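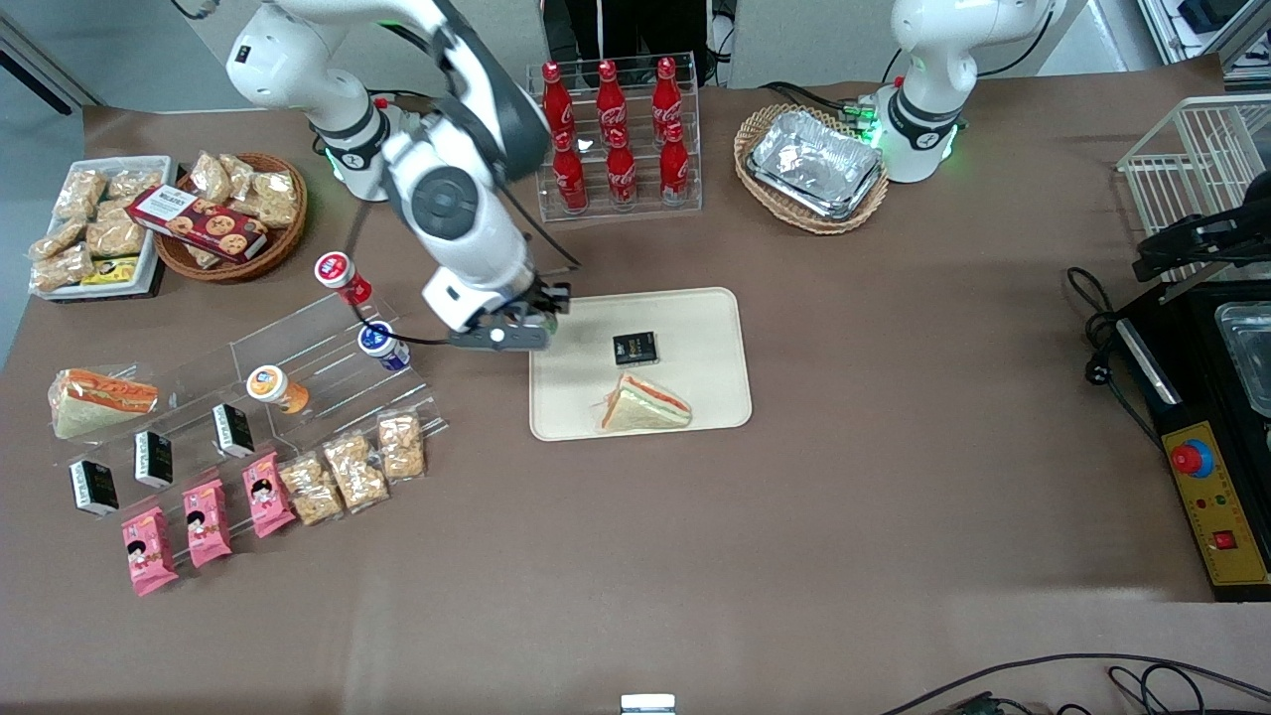 Vol. 19, No. 8

In Defense of the Snack Table
by Dolores Boateng

Brown paper first. Always. I don't care what else goes on the table, if there's brown paper under it I will trust the food. Tablecloths make me nervous – somebody has to wash them, somebody is watching your cup. Paper says go ahead, drip.

I have been writing this column from Clodordale long enough to get mail about it, and the mail this January was all about food. Specifically about what we put out when people come over to a hall or a workroom or an office and have to be fed but not Fed. The letters were mostly complaints. Too much sugar, too much plastic, why not a proper lunch. One reader in Hestholm wants us all to go back to soup. Soup! With what bowls?

So, my side of it. The snack table is the best meal we have and I think we should stop apologizing for it.

Look at the Coke. Six bottles standing in a clear rack, two rows of three, red as anything. You could hand those out of a cardboard carton and they'd taste the same, fine, but nobody crosses a room for a carton. Stand them up and it's a bar. My aunt did this with a dish drainer and ginger ale and people talked about her parties for years. A rack costs very little. I keep telling the people who run the Magesa suppers to get one and they keep giving me two-liter bottles on their sides, rolling.

Then baskets. I'm for baskets. A bag of something crunchy lying on a bare table looks like it fell out of a backpack. Same bag in a round wicker basket, with its friends, and it's been offered to you. The foil containers too, stacked in a woven basket, which I would never have thought of and now intend to steal. Foil containers are ugly and useful and they slide all over the place when you stack them. Give them sides.

I am less sure about the tray of golden snack bars in clear bags. Not against it. But a pile like that gets picked over from the top and by four in the afternoon what you've got is a heap of whatever everyone passed up. Put out half, keep half back. I learned this at the Ekavwood fair, where I once set out the entire supply before the doors opened and spent the rest of the day being asked if there was any more.

Now the sandwich. One triangle, pale bread, orangey-pink filling, on a cream tray next to a little black box with gold lettering. This is what I really wanted to write about and I've got maybe half a page left.

A sandwich on its own tray is a serious thing. People see a platter of forty triangles and they take three without looking. One on a tray, they stop. They think who is that for. I've had letters saying this is fussy, that it's hotel manners, and maybe it is, but I have eaten something like 1,000 sandwiches off communal platters, corners gone dry, somebody's thumb in the egg, and I can't remember a single one of them. I remember the ones somebody gave me. On a plate. With something next to it, a pickle, a chocolate, doesnt matter.

The small black box I'd leave shut until the sandwich is gone. Gold lettering on black, you're supposed to wonder.

To the soup reader: I hear you, I like soup. I had it last night. But soup ties you down to a chair and a spoon and whoever's sitting across from you, and a snack table lets you leave. You can stand there with a bottle and a bag of something and talk to a person for exactly as long as you both want to, then go get another bag. Half the freindships I have in this town started that way, reaching for the same thing.

Is it healthy? No. Put out some oranges if it bothers you. Peel them first or they'll all still be there when you're sweeping up.

Letters to the usual address, and please, ten lines or less this time. And if anyone in Clodordale has a spare bottle rack, clear, holds six, I'm buying.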